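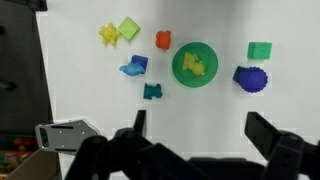
Progress Report to the Ostberg Fund
Prorkwood Toy Lending Library: Juntunen and Tokness branches
Reporting period: second half-year of the grant
Last updated: March
Shares 12 | Comments 0

1. Purpose of this report

The Prorkwood Toy Lending Library submits this report under the terms of its two-year grant from the Ostberg Fund. It covers lending, opening hours, cleaning and repair, the van service and spending during the second half-year. The first report, sent last fall, dealt mainly with the lease at Tokness and the purchase of shelving, and those matters are mentioned again only where something has changed.

The grant supports a free lending service for families with children under six. Juntunen is the older and larger of the two branches and holds the catalog, the repair bench and most of the stock. Tokness opened during the first half-year in the former pharmacy on the main street. Both branches lend toys, puzzles, ride-on vehicles, costumes and board games for a period of three weeks, with one renewal allowed.

2. Lending

The target set in the grant agreement for this period was 2000 loans across the two branches. The library recorded 2261. Juntunen accounted for most of the total, as expected, but the rise over the previous half-year came largely from Tokness, where lending had been slow through its first months.

Wooden train sets, play kitchens and balance bikes remain the most requested items. Waiting lists for the balance bikes are now long enough that the three-week loan has been cut to two, with no renewal. Some members objected to the change at first. Complaints have since fallen off, and the bikes are spending far less time idle in garages over a third or fourth week.

Small sorting and pretend-play sets have moved up sharply. These are inexpensive to replace and easy to carry home on the bus, and parents of toddlers tend to borrow two or three at a time. The library had not planned to buy more of them under this grant. With the Fund's agreement, we moved a modest part of the costume budget into this category in the early winter, and the new sets were in circulation before the holidays.

Costumes have underperformed. They go out heavily in October and hardly at all afterward, and laundering takes a large share of staff time. We propose to keep the present stock and buy no more during the life of the grant.

Late returns continue to be a problem at Juntunen, less so at Tokness. The library does not charge fines and does not intend to. Reminder messages now go out two days before the due date as well as on the day after, and the first results are encouraging. We would prefer to wait for a full half-year of records before reporting a rate.

3. Membership and opening hours

Fifty new families joined at Tokness during the period, against a goal of forty. Juntunen membership was steady. A number of long-standing members left as their youngest children started school, and their places were taken up by new families, many of them referred by the clinic.

The agreement called for 12 evening sessions at Tokness, and all 12 were held. Attendance was uneven. The early sessions, which began at 5:00 p.m., drew very few people, and staff concluded that parents coming from work could not reach the branch in time. The start was moved to 6:30 p.m. and the sessions became noticeably busier. Later ones ran past closing on several occasions, and we have added a half hour of paid time to each evening to cover this.

A short play period was added to the evening sessions so that children can try toys while a parent completes the membership form. It uses the low tables at the front of the branch and a small selection from the sorting and pretend-play shelves.

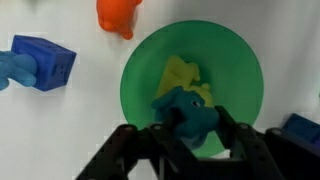 One parent wrote on the winter comment form that the evening hours were the only ones her family could use, and that she had driven past the building for months without knowing it was open to people who lived outside the town limits. She asked that the sign in the window say so. Two other forms made much the same point about the sign. A new one has been ordered, stating that any family in the county may join and that there is no charge.

Comment forms at both branches also asked for Saturday hours. The library cannot offer these within the present staffing budget. The question is taken up again under section 7.

4. Cleaning, safety and repair

Every item is checked and cleaned on return, before it goes back on the shelf. During the first half-year the cleaning was done at Juntunen only, which meant that toys returned at Tokness could be out of circulation for as long as two weeks. A sink and drying racks have now been fitted in the back room at Tokness. Hard plastic and rubber items are washed there and are normally back on the shelf by the next open day. Fabric items still travel to Juntunen for laundering.

Safety checks follow the written procedure approved last year. Staff look for cracks, loose parts, worn battery covers and any piece small enough to present a choking risk to a child under three. Items with small parts carry a red label and are shelved above child height. During the period a small number of items were withdrawn for good, chiefly older ride-on toys with worn axles. No injury was reported at either branch.

Missing pieces take up more staff time than any other part of the repair work. Sets are now returned in clear zip bags with a printed card listing the contents, and borrowers are asked to check the card before they leave home. Where a piece does not come back, the card is amended and the set is lent as it stands, unless the missing piece makes it unusable. Jigsaw puzzles are the exception - a puzzle short of more than one piece is retired and sent to the craft box.

The repair bench at Juntunen has a better stock of wheels, screws and wood glue than it did a year ago. Two play kitchens that had been written off were rebuilt from the parts of three.

5. Van service

The van service was the most delayed part of the project. It was meant to begin in the first half-year and carry toys every other week to families on the outlying roads north of Tokness. The vehicle was bought on schedule, but the shelving inside it failed its inspection and had to be refitted with locking fronts. The supplier accepted responsibility and carried out the work without charge. The refitting took most of the fall.

The van made its first run in the winter and has since kept to its schedule, apart from two cancellations for snow. It stops at the grange hall, the school bus turnaround and the trailer park. Borrowing per stop is still low, and we expect it to remain so until families have seen the van come several times. Staff report that people at the trailer park have started to leave requests for the following visit, which helps in choosing what to load.

Fuel costs have been higher than the budget allowed. The route has been reordered to remove one return trip through town.

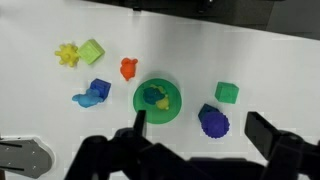

6. Spending

Spending for the period was within the approved total. Three lines differ from the budget by more than the agreement allows without notice, and we report them here.

Toys and games: over budget, owing to the extra sorting and pretend-play sets. The excess was met from the costume line, as agreed.

Van running costs: over budget on fuel, under on insurance. The net result is a small overspend, which we ask the Fund to allow us to meet from the unspent training line.

Training: under budget. The safety course planned for the fall was canceled by the provider. It has been rebooked for the coming period at the same price, and the balance left in the line is enough to pay for it after the transfer requested above.

Rent, wages and utilities were in line with forecast at both branches. The landlord at Tokness has given notice that the heating system will be replaced in the summer. The branch may have to close for several days while the work is done, and loans due in that time will be extended.

7. Plans for the next period

The library intends to do the following before the next report:

- Hold the evening sessions at Tokness at the 6:30 p.m. start time throughout.
- Put up the new window sign and send the same wording to the clinic and the school office.
- Complete a full stock check at Juntunen, including the contents cards for all bagged sets.
- Run the van through the summer, with one added stop if the fuel line permits.
- Prepare costs for Saturday morning hours at one branch, for the Fund to consider as part of any renewal.

We ask the Fund for written approval of the transfer from training to van running costs. A statement of accounts, the loan records by category and copies of the comment forms, with names removed, are supplied separately. The library would also welcome a visit to either branch, or a place on one of the van runs, at a time that suits the Fund's staff.

Submitted by the Prorkwood Toy Lending Library, Juntunen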